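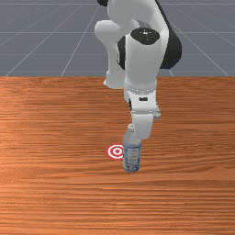

torque_limit_exceeded wrote:
Your planner is fine. Your success check is lying to you, and you're thanking it.

Reading time: 2 min

grepandgrasp
Well, that stings. For people joining from the other thread: Ostik plans the pick and place, Lodow runs the sim, and my own code sits in between taking the blame. The task is bottle onto target. I ran 2,734 episodes over the weekend, and the log says success on a bunch where the bottle ended up next to the rings.

I check distance from the bottle origin to the target center with a 69 mm threshold. I picked that number in September and have no memory of why.

torque_limit_exceeded
69 mm is a generous definition of "on." By that standard I'm parked on my neighbor's lawn.

mostly_quaternions
Disagree with torque here. A loose threshold hides the problem but it didn't cause it. If the release pose is off, go upstream. Which frame is your grasp offset in? If you compute it in the world frame and the wrist comes in at a different yaw, the bottle goes down beside the target every time, and very neatly.

grepandgrasp
Hand frame. I think. I checked the pregrasp first, because that's where I'd expect a bad offset to show up.

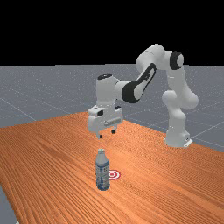
So I dumped the hand pose at pregrasp and compared it to the bottle pose: 2 mm lateral error at worst. The approach is a straight line down from there, and Ostik doesn't replan on the way. Whatever goes wrong goes wrong after the fingers close.

mostly_quaternions
Then log the bottle pose relative to the hand right after the close and again right before release. If it changes, you have slip. If it doesn't, you have a transform bug and I get to be smug.

solverstepsize
Or contact settings. Lodow's default friction on imported meshes is basically soap. We moved the Zakharchenko demo off it and half our "planning bugs" went away overnight.

torque_limit_exceeded
Half of them went away and nobody asked where.

grepandgrasp
Reran 300 with the relative pose logged. No slip worth mentioning. The place pose was built from the bottle's spawn transform instead of the grasp transform. One variable name, mine. Smugness granted. I've also tightened the threshold, so my success rate now looks terrible and I trust it a lot more.

solverstepsize
Still change the friction.

Last updated: Tue 17 October

Related threads
Ostik: Cartesian approach stops short of goal
Ola behavior trees, retry node never retries
Lodow headless rendering is slower than with a window?
Where do you keep your grasp offsets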